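Print this page | E-mail this page

Support Record: Two-Arm Tray Clearing Station, Moldovan Building
Status: Open, under observation
March
Prepared by Paula Ursu, Plultport Service Desk

Reported problem

Nandenico reported that one arm at the tray clearing station was releasing dishes before the place step had been reached. The station runs a fixed routine. Wrappers and tissues are moved to the clear container, and cups, bowls, plates and chopsticks are moved to the gray rack. The release occurred during transfer, with the gripper between the tray and the rack. No person was within reach of the arms on any occasion. One cup was broken and was removed from the stock of dishes.

The operator on shift, Nelu Marinescu, stopped the station by hand after the second release and left the arms where they stood. The service desk wishes to note that this was the correct action. The position of the fingers was recorded before power was removed, and much of the later work depended on it.

Initial assessment

The controller log, exported from Datorier, held 2,142 grasp entries for the period under review. Early releases were marked with error 23, "grip confirmed, width out of range." The error is classed as a warning in the present settings. A warning is written to the log and the routine continues. For this reason the display at the station showed no alarm, and the operator had no notice that anything was wrong until a dish fell.

The service desk classified the matter as a safety concern and not as a quality concern. A dropped cup is a small loss, but the same condition could cause an item to be released over the edge of the table or onto the other arm. The station was taken out of automatic mode until the first round of checks was complete.

Work log

Monday, 8:40 a.m. Remote session opened. Settings file copied and stored. Automatic mode locked out at the controller. Nandenico confirmed in writing that the lockout was in place.

9:15 a.m. Grip force set point compared with the installation sheet. The two values agreed. No unauthorized change was found in the settings history.

9:50 a.m. Supply voltage at the gripper connector measured by the site. Reading 24 volts with the gripper at rest and the same under load. Supply excluded as a cause.

10:30 a.m. Finger pads inspected by the site. Slight wear was reported on the contact face of one finger. Both pads were wiped and the test was repeated. The release occurred again with a bowl, so contamination of the pads was not considered sufficient to explain the fault.

11:20 a.m. Gripper opened and closed with nothing between the fingers. The reported width at full close should be zero. The controller reported a small positive value, and the value increased after each group of cycles. It returned to zero when the gripper was homed.

1:10 p.m. Same test carried out on the second arm. Reported width at full close remained zero throughout. The fault was therefore confined to one gripper.

2:00 p.m. Connector at the wrist unplugged, inspected and refitted. The locking ring was found to be turned by hand only and had not been tightened to the stop. It was tightened. The width test was repeated and the drift was smaller, though still present.

3:25 p.m. Case transferred to Ecaterina Grecu for review of the controller program.

Tuesday morning. The review found that the gripper was being homed only at power-up. The installation document calls for homing at power-up and again at the start of each tray. The second homing step was missing from the program in use. It had been present in the version delivered at handover. The step appears to have been lost when the routine was edited to add the chopstick moves, and the edit was not entered in the change record.

Probable cause

Two conditions acted together. The loose connector allowed the width reading to drift. The missing homing step allowed the drift to accumulate over a shift. When the reported width moved far enough from the expected width, the program treated a held dish as a wrongly held one and opened the fingers to try again. The program did not check whether the arm was over the tray before doing so.

Thin items were affected first, as the permitted range is narrow for them. Bowls held by the rim and chopsticks both fall in this group. The bowl grasp requires one finger inside the rim and one outside. Where bowls rest against each other the arm approaches at an angle, and the permitted range had been set without allowance for this.

Corrective measures

1. The homing step has been restored at the start of each tray.
2. Error 23 has been raised from a warning to a stop. The arm now holds its position and keeps the fingers closed until an operator responds.
3. A retry is permitted only when the gripper is over the tray and low enough to set the item down.
4. The wrist connector has been replaced. The removed part is kept at Plultport under this record.
5. Operators are asked to try the locking ring by hand at the start of the shift, with the station powered down.

Approach speed has been limited to 95 percent of the installed value during the observation period. The limit may be removed by the service desk only.

Matters still open

The rice tray is outside the scope of this record and was not tested. The site has asked whether the new stop will interfere with handling of small items there. The service desk will reply separately and requests that the item profiles for that work be left unchanged in the meantime.

The edit to the routine remains unexplained. Nandenico has been asked to restrict program changes to named accounts. A written answer has not yet been received.

The station may be run in automatic mode with an operator present at the stop button. It may not be run unattended. Any further release during transfer is to be reported under this same record and not as a new case, with the arms left in place and the log exported before power is removed.

Wrist camera views, Moldovan Building:

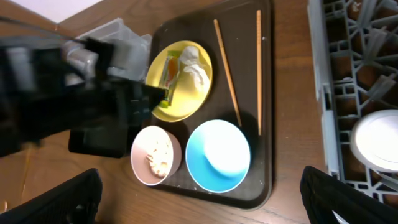
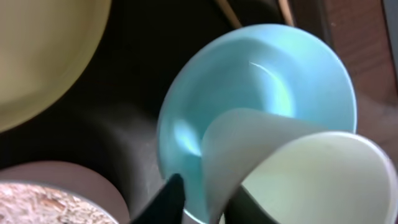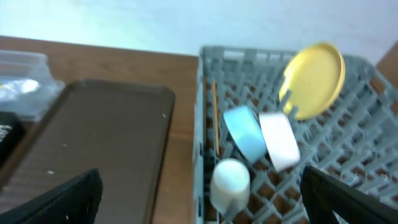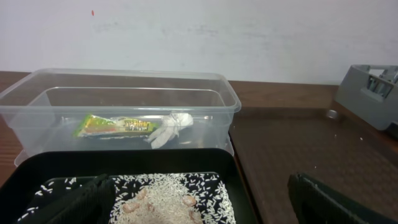
Reply from Paula Sandu: We accept the measures and have posted the instruction on the locking ring beside the controller. I must ask the service desk to reconsider item 2. A stop that keeps the fingers closed is suitable for a plate, but our operators will then have to take a dish out of a closed gripper, and the present safety sheet says that hands are to be kept away from the fingers while the arm has power. We need a written procedure for this before the night shift resumes. Until it arrives, our staff will remove power and leave the dish where it is. Please also confirm whether the gripper keeps its hold when power is removed. The manual we have on site gives one answer for the fingers and another for the arm brakes. On the program edit, Cosmin Sandu is collecting the account list and will send it to you directly.

Service desk note: Reply attached to the record. Item 2 returned to Ecaterina Grecu. The question on holding force without power has been marked urgent, and the restriction on unattended running stays in place until it is answered.

Print this page | E-mail this page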